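**Huet begins processor refit on 200 Prurnano servers**

Huet has started replacing the processors in its Prurnano servers at Grastlow. The boards stay in their metal chassis during the work. 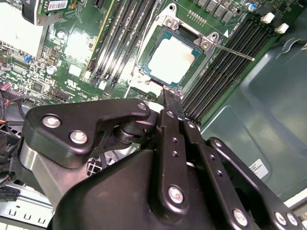

Each unit is allotted 15 minutes, including a memory check. Units that fail go back to the bench queue.

The load plate is lifted clear of the socket and the processor lies with its metal heat spreader facing up. 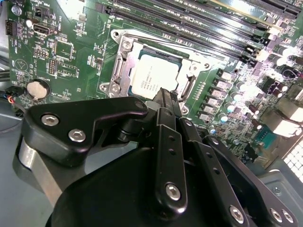

*Bernadette Courtois | May 7, 2024*

Old parts go to Mivonix for resale. The refit ends in August.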